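Covering a white table with brown paper — worth it or no?

petrosky_j
ok so we have the long white table in the workroom, the one everyone uses for cups and glue and whatever. top is getting scuffed to heck. light gray marks all over it, the seam between the panels collects crud. thinking of just rolling brown kraft paper over the whole thing and swapping it when its gross. anyone do this long term? does it stay put? dont want to buy a new top, Grarholm wants 298 for one and thats before shipping

mudroom_ellen
Yes, do it. We've had paper on ours for 3 years. Not the same sheet lol. Change it when it looks bad, usually every couple weeks.

Two tips. Cut it a little short of the table so there's a strip of bare top showing, otherwise people lean on the overhang and rip it. And buy the heavier stuff, the thin roll tears the first time you drag a mug.

tableguy20
Hard disagree. Paper is a pain. It wrinkles, it scoots, spills go right through and then you have a damp sheet sitting against the top all day and you don't know it. Ruined a nice bench that way. Get a silicone mat or oilcloth and wipe it down.

mudroom_ellen
If you leave a wet sheet on all day that's kind of on you??

tableguy20
Shared table. Eight people. You think they all report spills

petrosky_j
lol we have about that situation. people do NOT report spills

quick q for ellen, tape or no tape? i tried a test sheet this morning with no tape and the top edge went wavy on me right away. creased near one corner too. its only been down since 9

mudroom_ellen
Roll memory. It comes off the roll curled and fights you. Flip it so the curl faces DOWN, weight the corners overnight, then tape. Painters tape only, the clear kind leaves goo on a white top and then you're scraping.

k_lindqvist88
iron it

tableguy20
You can't be serious

k_lindqvist88
low heat no steam, back side. takes a couple minutes. I do it for gift wrap too. works fine, dont know what to tell you

vvanek
Viera Vaněk here, I run the craft room at Cungate. Popping in quick between sessions so forgive typos.

We went back and forth on this for ages. Mats first, then oilcloth, then paper, and paper is what stuck. Main thing for us was color. White top under bright lights, everybody squinting by 3 in the afternoon. The brown is dull, matte, easy on the eyes, and you can see what you're working on. Blue cups, white cups, clear stuff, all of it shows up better against brown.

Do expect it to look used fast. Smudges, little specks, gray patches where hands rest. I stopped caring. If it's flat and dry it stays down.

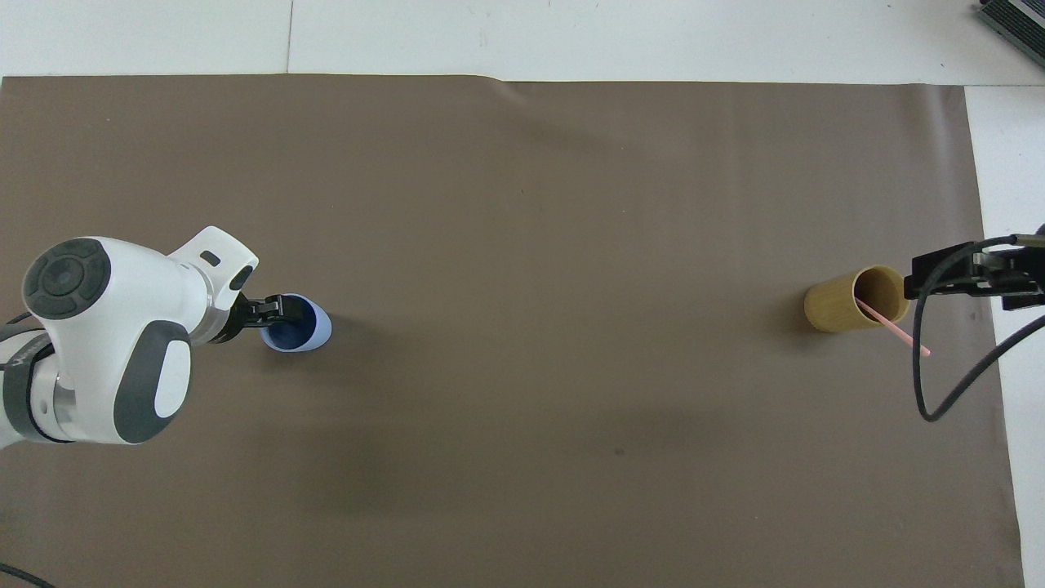 Spills, tableguy is right that they soak in if you walk away. What we do is double up. One sheet taped down, second sheet loose on top. Something tips over, you yank the top one and keep going, and the under one mostly takes the hit so the table's ok. Costs a bit more in paper. Less than a tabletop.

Also cups. Smooth bottoms only on paper, for us anyway. Ceramic with a rough unglazed foot chews it up in circles and you get fuzz everywhere.

petrosky_j
oh the double layer is smart. does the loose one slide tho

vvanek
A little. If you pull things across it, yes. Pick things up and set them down, no problem. I tell the group this every week and they drag anyway.

tableguy20
So the system is, two layers of paper, that slides, that you can't put your mugs on. And I'm the one being difficult

mudroom_ellen
You are though

hobbs_in_june
been reading along. we use the Civovik paper, the heavy one. comes wide enough for our table w/o a join, which matters more than I expected. if you have to run two strips side by side the pens fall in the gap and so does the glitter. measure before you order. I did not measure

also fwiw rolls got pricier in June, I'd stock up if you find a good deal

petrosky_j
how wide is yours? table i mean

hobbs_in_june
30 inch ish. would have to check. its at the other building

k_lindqvist88
Štěpánek has ends of rolls sometimes, if you're anywhere near there. ask at the counter, they don't put them out. got a 20 ft piece for basically nothing, slightly crushed on one end but I ironed it

tableguy20
Of course you did

petrosky_j
ok update from me. flipped the curl side down like ellen said, put books on the corners over lunch. way better already. still a bit of a wave along the back edge but livable. gonna do tape tomorrow and try the double sheet when the next roll gets here

side question, the scuffs on the bare part, the strip that sticks out. anything get those off? mostly light gray lines, can't feel them with a fingernail

mudroom_ellen
Melamine sponge, barely damp, light pressure. Test in a corner first bc it can dull a glossy top.

vvanek
Baking soda paste if the sponge doesn't get it. Some of ours never came off. I think they're from metal stuff getting dragged, the gray is the metal rubbing off more than an actual scratch. Not sure.

tableguy20
On that one I agree with both of you. Go easy with the paste and rinse it twice, it leaves a haze and then you think you made it worse. And look under the paper once a week, please, even if nobody told you about a spill. Lift a corner, takes 10 seconds.

petrosky_j
will do. thx all. will post again once the taped sheet has been down a while

hobbs_in_june
checked. ours is 36 wide not 30. measure yours

Contact the moderators | © Workroom & Bench Forum | Back to top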